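Zaka planner: approach rejected over black box after scene update
Status: Open
Component: motion planning / collision scene
Environment: simulation, Grurkdale room
Reported May 31, 2025

Summary
Since the Sencombe scene files were merged, the planner rejects most top-down approaches to the black box on the wooden table. The error is "start state valid, goal in collision". The same goal poses planned fine on the March build.

Steps to reproduce
1. Load the Grurkdale room with default seeds.
2. Home the arm.
3. Request the pregrasp pose over the black box.
4. Repeat with random box yaw.

Out of 1,000 requests, 815 failed at the goal check. The rest planned and executed without errors. Renders from the room with the arm in different poses:
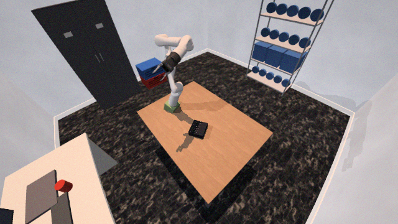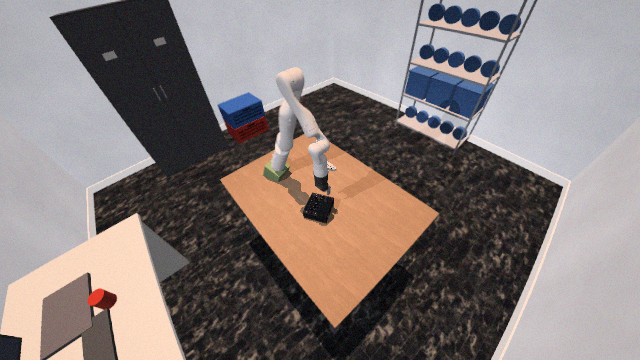
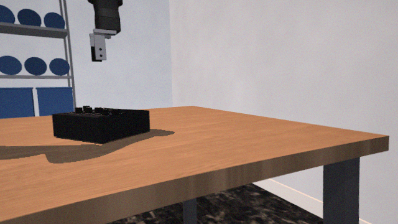 First thing checked was the planning time limit. Raising it made no difference, and the rejection comes back before any search starts.

Dumped the collision pairs next. Every failure lists the same pair, gripper body against box hull. Penetration depth is 11 mm at the default yaw and changes when the box is rotated.

Compared the two box assets. The old one used a convex hull built from the visual mesh. The new one has a hand-made primitive, and its origin is at the bottom face where the old origin was at the center. Our loader still adds half the height to z, so the collision shape sits higher than the rendered box. The renderer reads its own transform and does not show the problem.

Tried so far
- Removed the half-height offset for this asset only. Reran 112 of the failed requests and all of them planned.
- Turned the safety padding down to zero with the offset left in. Still fails.
- Swapped in the Urban solver. Same rejection, as expected, because it uses the same scene.

The offset change is on a local branch. I don't want to merge it as a special case. The loader should read the origin convention from the asset header, but the crates and the shelf items have no such field yet and would need it added.

Next: add the field, reload the whole room, rerun the full set with the original seeds. Leaving this open until then.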